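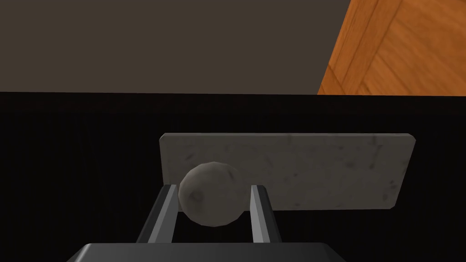 ## 3. Fitting the Salian door closer

Check that the door swings freely before you start. Leave the Kinico cover plate off until the last step.

1. Hold the template against the door, 139 mm from the hinge edge, and mark the holes.
2. Drill with a 3 mm bit.
3. Screw the body to the door with the speed valves facing the hinges.
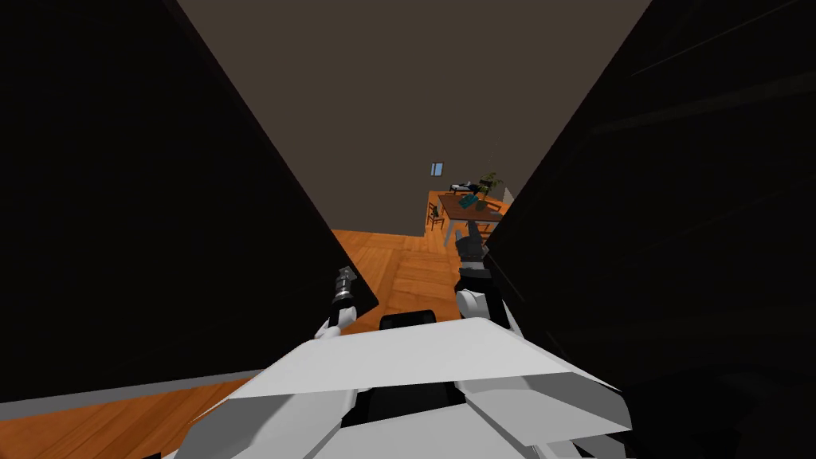 4. Attach the arm to the frame bracket. Tighten by hand only.
5. Open the door fully and let go. Turn valve 2 clockwise for a slower latch.

**Caution:** Do not unscrew a valve past the face of the body. Oil will leak out and the closer can't be refilled.

**Note:** For doors hung in pairs, order bracket 204 and fit one closer per door. 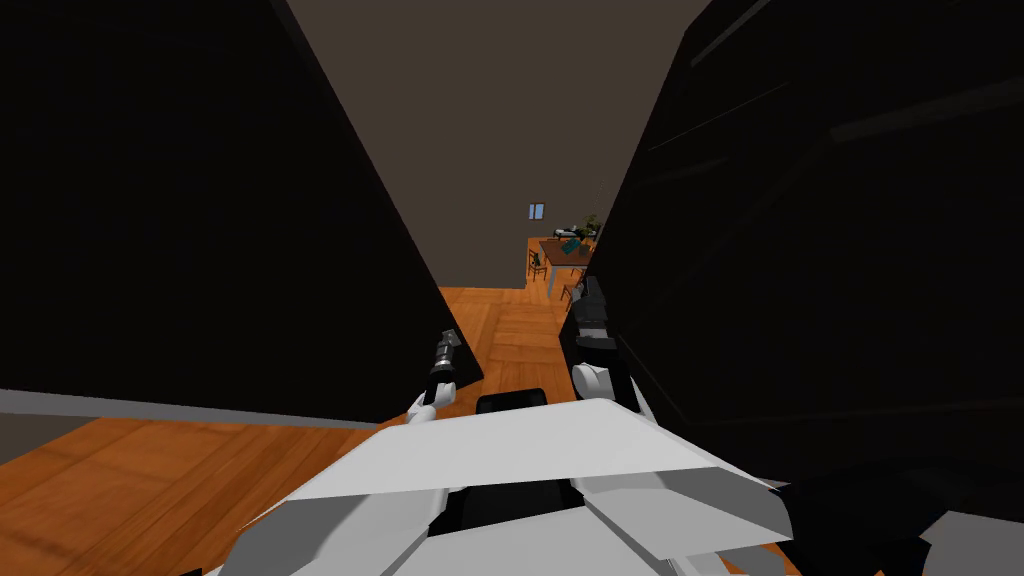
*Narrow passage with a wooden floor*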